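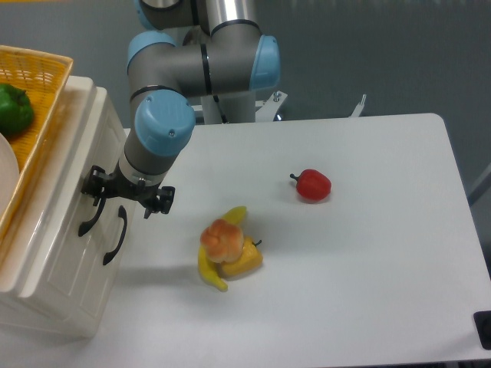 Ask a robot to put away the groceries and you learn how much your own hands know. A drawer has to be found, gripped and pulled along its track without dragging the whole cabinet with it. Then comes the food, and a bell pepper is nothing like a banana to pick up!

At Clivholm, a small lab I visited in August, drawers are the current obsession. The team's control software, Tak, got through 100 trials on a two-drawer unit and managed 51 clean openings.

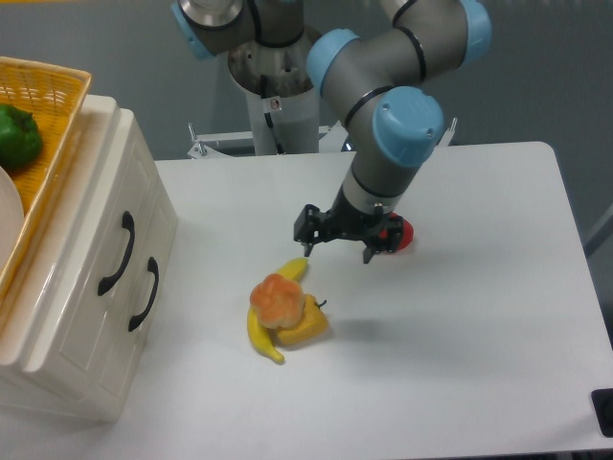
I love that number. Two years ago the same lab would have been thrilled with one. Piles are still hard, though, especially when a bun is sitting on top of the thing you want, and a person clears a table like that while talking on the phone.

So would I let one loose in my kitchen? Not yet. A shop floor with the same bins in the same spots every morning, sure, and soon. But I stayed until five in the afternoon watching drawers, and I'd happily go back.
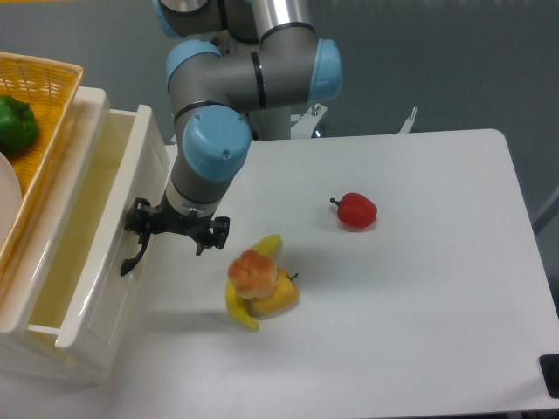
Top drawer open, with toy groceries still on the table.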